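Search this site Enter keywords Go

Wevton library gets new reading tables

Print | E-mail this page

5/15/21 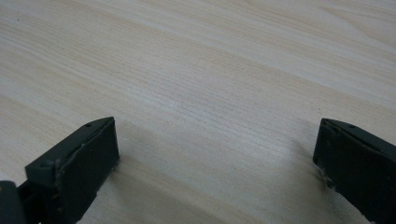

The public library in Wevton will open its second floor again on Monday, after the floor was closed since February for repairs. Visitors will find new reading tables, better lamps and a quiet corner for students.

The work cost $3511 more than the town had planned – the old heating pipes were in worse condition than expected. A local reading club, Storkari, paid $3000 of this from its book sales. The rest came from the library's own savings.

"People asked me every week when they can sit upstairs again," said Hedvika Šimko, the head librarian. "I am happy that I can finally give them a date."

The children's books stay on the first floor. The newspapers move upstairs, next to the local history shelves, where 190 old maps of the town can now be seen on request. Abelardo Benítez will help readers with the maps on three afternoons a week.

Opening hours do not change. Study places can be reserved by phone or at the front desk, and a library card is needed for this.

Contact us | Copyright Wevton Town News | Back to top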